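# Table Care at Urklow House

The August course from the Biledmont Housekeeping Programme covers the care of table linen and everyday cloths. Sessions take place on Friday mornings and are led by Annelies Schnyder.

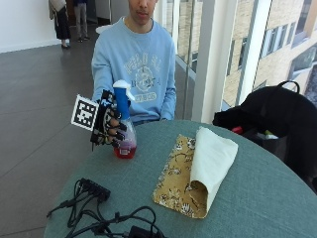
Patterned cloths should be laid flat before they are folded. Spray bottles are to be kept upright and labelled – refills are available from the Deron store.
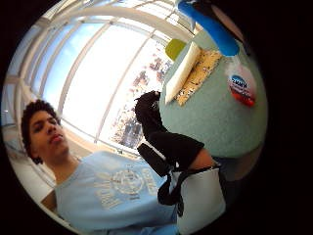

Places for the next course may be requested from Thaddäus Rainer at the Venter office, Room 1016. Each session lasts two hours, and all cloths and bottles are provided.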